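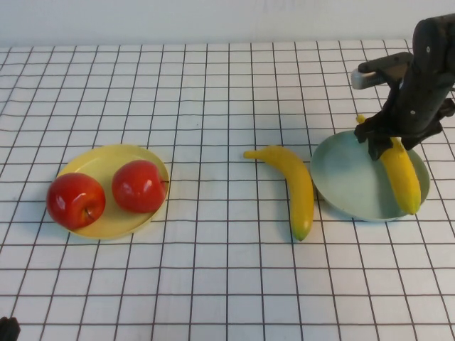

The Fruit Test

Emiliano Rivas has been buying the same groceries since September, and the woman at the checkout has stopped asking. Apples and bananas, a couple of bags a week, never anything else. They go up two flights of stairs to the Hultari workshop, where they spend the afternoon being picked up and put down by whichever gripper is on trial, and the ones that come through in decent shape end up in a bowl by the coffee machine.

I had come to see three grippers compared, and I suppose I expected steel parts and calibration blocks. What I got was a white table ruled into squares, two plates, and fruit. The red apples sit on the yellow plate and the bananas belong on the blue-gray one, and the arm has to do the sorting. When I pulled up a stool the black gripper already had its fingers on either side of a banana, up toward the stem end, with another banana lying on the grid right beside the plate.

"Everybody wants to start with the apple," Rivas told me, "and an apple will forgive you nearly anything." A banana is a different customer. It curves, it rolls a little when you touch it, and it keeps a record of every squeeze, though you may have to wait until the next morning to read it. He likes to grip above the middle, where the skin seems to put up with more, but he admits that Morin, the firm that makes one of the other two hands, recommends the exact opposite.

The Kirex is the quick one and the cheapest at $700, and it did 200 picks the afternoon before my visit with very little fuss. The Morin has softer pads and costs $3,000, which made me whistle. Then there is the Molska, which Rivas clearly loves and which needs its fingertips replaced every 300 picks -- he keeps the spares in an old mint tin in his shirt pocket.

We argued happily over which one I would buy. I leaned toward the Kirex, being careful with money, and he kept steering me back to the bruises, which he scores by hand in a spiral notebook after the fruit has sat overnight. His pages for the Molska are the cleanest so far, but he wants to run pears before he commits himself, and the pears at his store are still hard as rocks.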